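SMALL SPACES
The closet that ate my October

I moved into my place in Prolelville with 8 boxes and a promise to myself that everything would have a home by the end of the month. Ha! I spent four evenings shuffling stuff from one closet to another, and I still couldn't find my scissors.

So I called Lenuța Buzatu, who organizes homes all over town and has zero patience for "maybe" piles. She made me pull everything out onto the floor — everything, even the drawer of dead batteries — and then she sat down with a cup of tea and watched me sort.

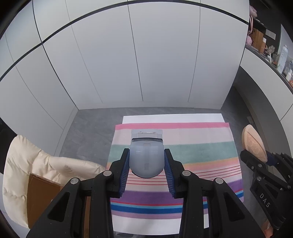
My weakness is small plastic things. Clips, lids, little tubs that once held something useful... I keep them all, and Lenuța had me go through them one at a time on the floor. She likes to lay down something bright first, and I'm a convert, because a pale bluish see-through bit of plastic would vanish on my gray tile but you can't miss it over stripes of orange, mint and lavender. I've been sorting that way ever since, and I found the scissors too (in the bathroom, with the tape).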